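# Gripper cell, Trelside shop: weekly clean and finger check

Photos and notes from the Saturday service on the cell we call Birhane. Notes without a picture are kept in the order the work is done.
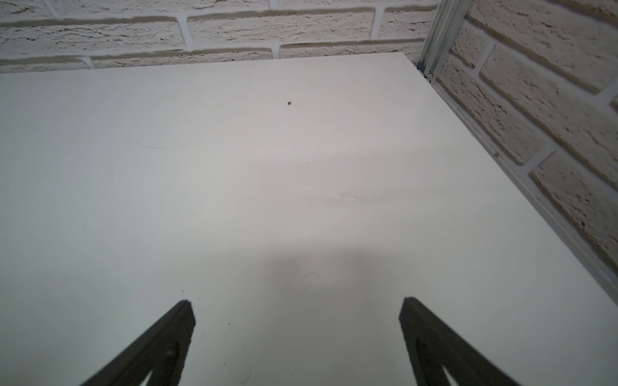
*Wrist camera view, fingers open, before wipe-down. Crumbs by the left finger tip, a couple of hairs, one dark speck toward the back wall.*

The pale scuff right of center is on the list for a second pass. If it stays after cleaning, log it as a surface mark and leave it alone. Don't use an abrasive pad on the white top.

**Table top.** Vacuum first with the soft brush, then a damp lint-free cloth, working from the back corner toward the robot. Hairs tend to cling to the cloth and come off again at the front, so fold it to a clean side halfway.

**Edge trim and corner profile.** Dry brush only. The grooves in the corner profile collect dust and a wet cloth turns it to paste. Check the small screw at the foot of the profile with a hand driver. Snug is enough.

**Brick panels.** Brush the grout lines downward before the table gets its final wipe. We used to do it afterward and ended up cleaning the top twice.

**Fingers.** Power off at the Dudel cabinet, tag on the switch. Wipe the inner faces and the recess near each base, and look for nicks at the tips. The fingers come off for inspection every 4000 cycles. The counter read 692 at this visit, so they stayed on.

**Closing check.** Power on, jog to the home pose, close the fingers at low speed and watch the tips meet. Any step between them goes in the log with the cycle count. Spare fingers are in drawer 9, in the Fernau box.

**Camera.** Lens cloth, no spray. Take a new still from the same pose with the fingers open and save it next to the old one. Lighting stays at the 700 setting for both.

Next visit is in December. Bring a new soft brush head, the current one is shedding.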